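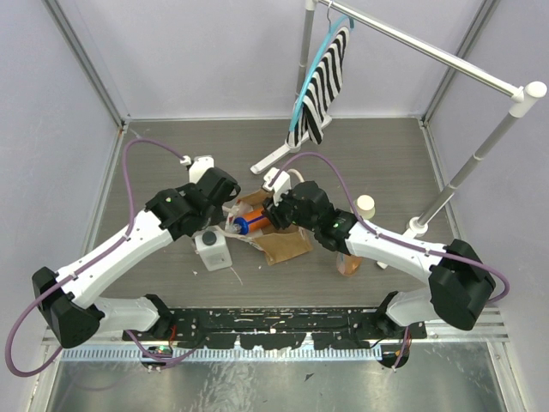 Utari Little Carry Bag (watermelon trim) -- my review after a month of using it

I have a weakness for small bags. My closet is full of them, and I was under strict orders (from myself) not to buy another one until summer was over. Then Utari brought out the watermelon one in May and I lasted until Wednesday of the same week.

If you haven't seen it, it's a small tan bag with a white band along the top printed with watermelon slices, plus some pink script. I picked it over the lemon version because I already own a lemon one from Hendar that fell apart on me, and I guess I hold grudges against fruit.

Size first, since the listing is pretty vague about it. It's little! I wanted something for bottles and the bits and pieces that roll around on the floor of my car, and for that it's been great. My orange bottle with the blue band on it goes in with space left over, and the square white one fits next to it if I put that one in first. What it won't take is a lunch box and a bottle together. I tried both ways around and ended up carrying the lunch box under my arm like a textbook.

The opening is my favorite part. It folds open nice and wide, so you can see what you're grabbing, and I'm not digging around by feel for something that turns out to be a pen. Tall things do tend to lean, though. There's nothing inside to hold them up, no pocket and no divider, and anything round will tip over the minute you turn a corner too fast. I've started stuffing a dish towel down one side, which helps a lot. 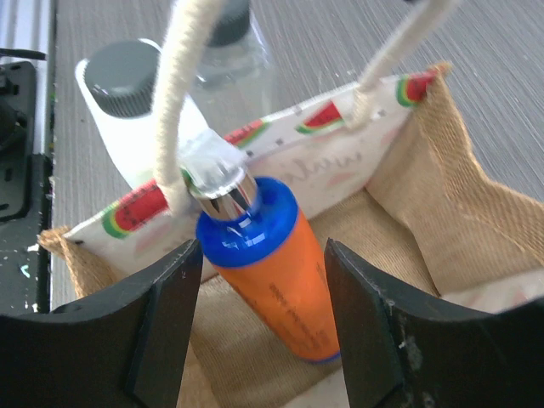
My sister-in-law Tincuța Filip bought the bigger Matheson bag at the same time, so we've been comparing notes. Hers has a zipper and two inside pockets, and she can get a whole afternoon at the pool into it. It's also plain navy and she keeps asking to borrow mine, so draw your own conclusions! If you need to carry a lot, get hers. If you want something cute to keep by the door and grab on the way out, I'd get the Utari again.

A few things I'd change. It creases, and once a crease is in there it pretty much stays. I don't mind the rumpled look but some people will. It also doesn't close at the top, so I wouldn't put my wallet in it on a bus. And the script on the band is pale -- I had to hold mine up to the kitchen window the first time I tried to make out the words.

Cleaning: I've only wiped it down with a barely damp cloth and let it air out overnight. Haven't been brave enough to do more than that. If anybody has, please leave a comment and tell me how it went.

I ordered mine through Prendico and it came in 3 days, folded flat in an envelope. The fold line across the front was still there a week later, but filling it up helped. They had the lemon and a plain one in stock too when I last looked, and the lemon was on sale, which I'm trying very hard not to think about.

-- Apolline Bodin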